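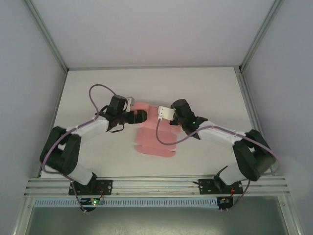
Flesa ruft Schaumstoffauflagen von Berik zurück

15. August 2020

Der Polsterhersteller Flesa ruft Sitz- und Matratzenauflagen der Reihe Berik zurück. Betroffen sind 2.000 Stück, die seit Januar über den Möbelhändler Leblanc und im Onlineshop des Herstellers verkauft wurden. Bei einer Nachprüfung wurde in der Klebeschicht zwischen Schaum und Bezug ein Lösungsmittel gefunden, das den internen Grenzwert des Unternehmens überschreitet.

Der Rückruf gilt für die Auflagen mit 4 und 5 Zentimetern Stärke. Die Chargennummer steht auf dem eingenähten Etikett an der Schmalseite und beginnt mit der Ziffernfolge 13. Andere Stärken sind nach Angaben von Flesa mit einem anderen Kleber verarbeitet und können weiter benutzt werden.

Käufer erhalten den vollen Preis zurück, auch ohne Kassenbon. Die Ware kann in allen Filialen von Leblanc abgegeben oder kostenfrei an das Lager in Drorham geschickt werden. Bezüge, die separat gekauft wurden, sind nicht betroffen. Meldungen über gesundheitliche Beschwerden liegen dem Unternehmen bisher nicht vor.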